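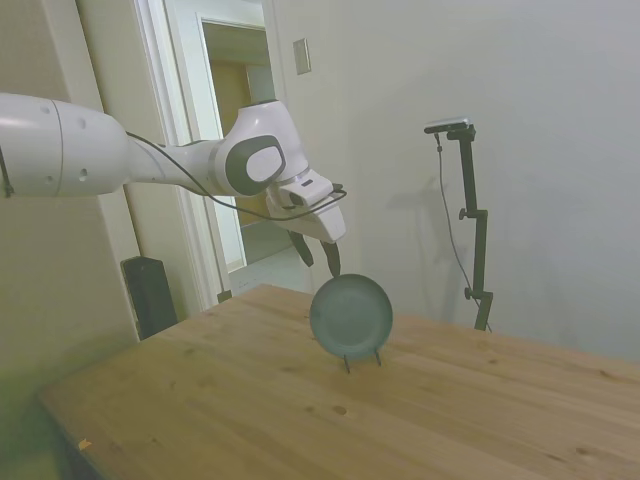 A dinner plate is a flat or slightly dished vessel from which the main course of a meal is eaten. The word comes from an Old French term for something flat. Most plates have a well, where the food sits, and a rim, the raised or widened border around it. A plate set down on a bare table of light wood shows its rim more plainly than one laid on a patterned cloth, and many plain modern shapes are meant to be used without a cloth at all. The foot, a low ring on the underside, keeps the base of the plate off the surface and gives it stability.

20 May 2020
By Hideaki Iwasaki
52 shares – 6 comments

History

Before individual plates were common in Europe, diners ate from trenchers. These were first thick slices of stale bread and later squares or rounds of wood, sometimes with a small hollow in one corner for salt. Pewter replaced wood in households that could pay for it. Glazed earthenware spread during the seventeenth and eighteenth centuries, and porcelain, which had long been made in China, was produced in Europe from the early 1700s.

Printed decoration changed the trade. A pattern engraved on copper could be transferred to tissue paper and then to the plate, so that a full matching service no longer had to be painted by hand. Blue was the usual color, as cobalt held up well in the kiln.

Materials

Earthenware is fired at a fairly low temperature and stays porous under its glaze. If the glaze chips, water gets in and the body may stain. Stoneware is fired hotter and is denser and heavier. Porcelain is white, hard and, when thin, lets some light through. Bone china contains bone ash, which gives it a warm white color and good resistance to chipping for its weight. Plates are also made of tempered glass, enameled steel, melamine and wood.

Manufacture

Round plates are mostly shaped in one of two ways. In jiggering, a slab of soft clay is laid over a spinning mold while a profile tool forms the underside. In dust pressing, nearly dry granules of clay are squeezed between dies under high pressure. Pressing is faster and leaves less water to drive off, but jiggering is still found in smaller works. The Plinier pottery used it until it closed, turning out around 200 plates a day from a single bench – mostly plain white ware for boarding houses.

Ovals and squares are harder to fire flat. The corners tend to lift, and makers often correct for this by shaping the mold slightly the other way.

Sizes and shapes

There is no fixed standard. A modern dinner plate is usually 10 to 11 inches across, a salad plate 7 to 8 inches and a bread plate about 6. Older dinner plates are often smaller, which can matter to anyone trying to fill gaps in an inherited service. A coupe plate has no separate rim and curves up gently at the edge.

Collecting

Collectors go by the backstamp, the pattern and the condition of the glaze. Fine cracks in the glaze, called crazing, lower the price of most wares. The Lazaridis catalog lists 241 patterns from the Fatora works, of which 60 are known only from single pieces. Liltness, a later line from the same works, was sold in open stock – buyers could replace one plate at a time – and is still easy to find.

See also: Bowl, Charger, Saucer, Trencher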